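# About us

Hi, I'm Nimal Talukder, and I run the folding room at Plirnent. We wash, fold and pack cleaning cloths and towels for gyms, cafés and a couple of motels out Clallcombe way. When I started it was all hands, all day, and by November my wrists were killing me!

These days a lot of the picking up is done by gripper. We have 2 cells going, and the crew look after them between them. 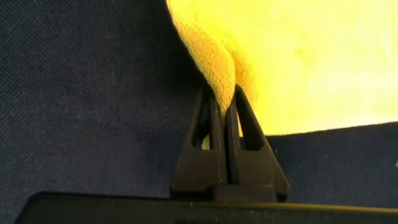

**Did anyone lose their job over it?**

Everyone who was folding here before the cells went in is still on the books. The work's changed, though. Fewer hours bent over a bench, more time checking quality, sorting out jams and talking to customers (which some of us like more than others).

We handle 3,544 pieces in a normal week, and 636 of those still get done by hand, mostly odd sizes and anything with a fringe. I don't see that changing soon, and I'm fine with it. Anyone on the floor can stop a cell whenever they like, no permission needed, and we wrote that into the roster rules on day one.

The learning part took longer than I'd reckoned. Soft stuff is a pain, it never sits the same way twice, and we went through 379 saved grip settings before we cut the list back.

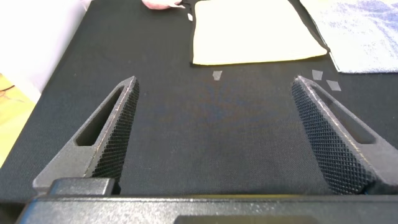
We kept the ones the crew trusted and binned the rest. New starters get paid time to learn them too, at the same rate as folding.

If you'd like a look around, ring the Stojanovska Street office and ask for me. Wear closed shoes!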